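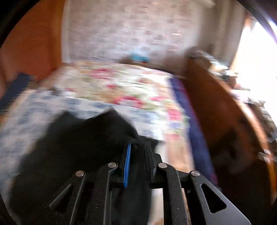 Bedroom with a bed.

Home | Festivals | Saints | Calendar | Index

Print | E-mail

Plarkow Fast
By Dagný Vestergaard
December 10, 2020

The Plarkow Fast is a Christian observance kept each January in the town of Plarkow and in the neighboring parish of Skisby. It lasts seven days and ends with a night service and a shared meal of barley and dried fruit. The fast is local in character. It is absent from the general church calendar and has no fixed date, the first day being set by the parish priest after Epiphany.

Origin

The earliest written mention is a parish account book, which records a payment for lamp oil "for the seven nights." Tradition links the fast to a winter in which the river froze and grain could not be brought to the town. The households are said to have pooled what they had and eaten once a day until the ice broke. The historian Tomov accepted this story in outline but held that the seven-day form was copied from an older monastic fast. Lo Presti, writing later, placed the origin in Skisby and treated the Plarkow custom as a borrowing. The question is unsettled.

Observance

During the fast one meal is taken daily, after sunset. Meat, eggs, milk and oil are avoided. Fish is allowed on the fourth day only. Children, nursing mothers and the sick are exempt, and in practice many older people keep only the first and last days.

A lamp is lit in each home on the first evening and is kept burning until the close of the fast. If it goes out, it is relit from a neighbor's lamp and not with a match. In Skisby the lamp stands in a window facing the street. In Plarkow it is placed beside the household icon.

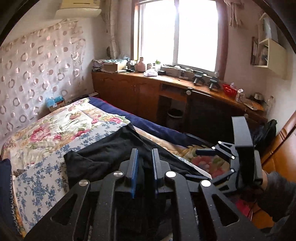
The night service begins at the parish church and consists of psalms, a reading from the Book of Ruth and the blessing of the grain. The psalms are sung without instruments. After the blessing a bowl of raw barley is carried three times around the outside of the church, and a handful is given to each household to be mixed with the seed for spring sowing.

Closing meal

The main dish is boiled barley sweetened with honey and mixed with raisins, dried pears and walnuts. It is served cold from a common bowl. The oldest person present takes the first spoonful, and a portion is set aside for the dead of the past year. The Skisby version leaves out the walnuts and adds poppy seed.

Attendance

The parish register for the most recent entry gives 187 persons at the night service in Skisby and 700 in Plarkow. The Skisby church has seats for 60, and the remainder follow the service from the yard.

See also: Epiphany; Fasting; Blessing of grain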